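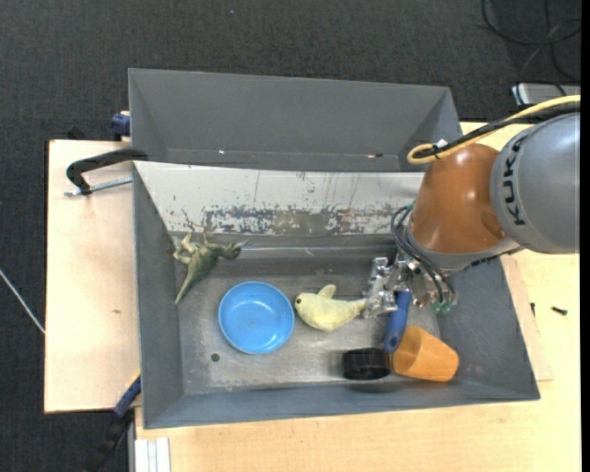
## El intercambio de semillas vuelve en octubre

Queridas socias y queridos socios de Holero:

Ya pasó el verano y otra vez tenemos los armarios llenos de sobres pequeños. El año pasado juntamos 800 sobres para el intercambio, y muchos de ellos llegaron sin nombre, o con un nombre que solamente entendía la persona que lo escribió («tomate de mi tía, el bueno»). Este año les pedimos un poco más de paciencia con las etiquetas.

En cada sobre escriban, por favor, la planta, la variedad si la conocen y el año de la cosecha. Si no conocen la variedad, pongan el color del fruto y el lugar donde creció. Usen lápiz. La tinta de bolígrafo se borró en varios sobres que estuvieron en el sótano.

Aceptamos judías, guisantes, lechugas, tomates, flores anuales y hierbas de cocina. Las calabazas son un caso más difícil, porque se cruzan con mucha facilidad entre ellas. Yo sembré hace dos años unas semillas de calabacín muy prometedoras y recibí unos frutos duros y amargos, que tuve que tirar. Si en su huerto había varias calabazas en flor al mismo tiempo, es mejor que no las traigan.

Las semillas deben estar bien secas. Déjenlas dos semanas sobre un papel, en una habitación con aire, y no las pongan encima del radiador. Para las judías hay una prueba sencilla: si la uña deja una marca, todavía falta tiempo.

Pueden dejar los sobres en la tienda Bomo, en la caja que está junto a la puerta, hasta las 18 h. Cada persona podrá llevarse 30 sobres como máximo, también quien no haya traído ninguno. La entrada es gratuita y habrá té y un bizcocho de zanahoria.

Todavía buscamos habas de otoño y alguna variedad antigua de espinaca. Quien las tenga puede responder directamente a este boletín.

Con un saludo cordial,
la redacción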